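Trunuritz Early Years Course, Handout 7: Pretend Food and Table Talk
Notes by Maricica Avram

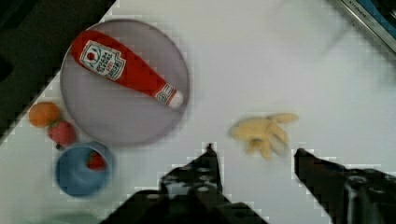

Fig. 1. Toy food on a white tabletop, with the ketchup bottle across the plate.

Okay, so last time I got carried away with dress-up clothes and we never got to the food bin (sorry!). I love the food bin. Put out a plate, a cup and a few pieces, then sit on your hands for a bit and let the kids start talking.

Words I listen for: on, in, next to, under. The ketchup is on the plate, the strawberry is next to it, and the bananas are off by themselves, so somebody usually wants to bring them over.

Please don't fix a "wrong" place setting. Ask who's coming to dinner!

For next class, read the Hestden chapter up to page 121 and write down one real conversation you heard at a play table. Half a page is plenty. Bring it on 4th September.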